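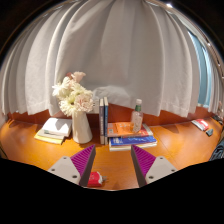 ## Why picking things up is hard (for a robot)

You have been picking things up since before you could talk. You probably did it badly, and put most of them in your mouth. Robots skip the mouth part, but they are still at the "badly" stage.

A desk is a good place to find out how badly. Books are stiff and flat. A little packet lies so low that there is hardly anything to get hold of. A plastic bottle squashes if you squeeze too hard, and flowers in a vase would rather be left alone.

### Two fingers, no thumb

The part of a robot that does the grabbing is called a gripper. Some have three fingers, some have a rubber sucker, and one at the Jandance workshop looks like a bean bag. The sort on this desk has two fingers with purple pads, and the pads have ridges on them. Run your thumbnail across the sole of your trainer and you'll get the idea: ridges help things stay put.

Raluca Hodoroagă tests grippers at Jandance. She tried two sets of pads, one smooth and one ridged, and gave each set 40 goes at the same jobs. The smooth pads dropped things 13 times. The ridged pads dropped things twice, and Raluca says one of those was her fault for sneezing.

### Round things are rude

Boxes are polite. They have flat sides, and flat sides suit flat pads. Anything with a rounded top is much worse: grip it too high and the fingers slide off the curve, like you trying to hold a wet bar of soap.
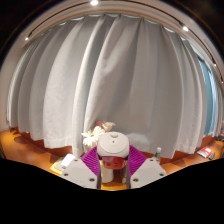

So the trick is to choose where to squeeze before you squeeze. You do this without thinking. A robot has to work it out from what its camera shows it, and the camera often has a problem, namely that the fingers are in the way. Tahsin Kumarasinghe, who looks after the cameras, likes a very wide lens. It makes straight desks look bendy, but it sees a lot at once.

### Try it yourself

Put a sock over each hand and use one finger from each as your gripper. Now pick up:

- a rubber
- a paperback book
- a coin lying flat on the table
- a grape (eat it afterwards, if it survives)

Take the socks off and do it all again. Which one was hardest both times? Most people at Jandance say the coin, and Tahsin is still cross about it.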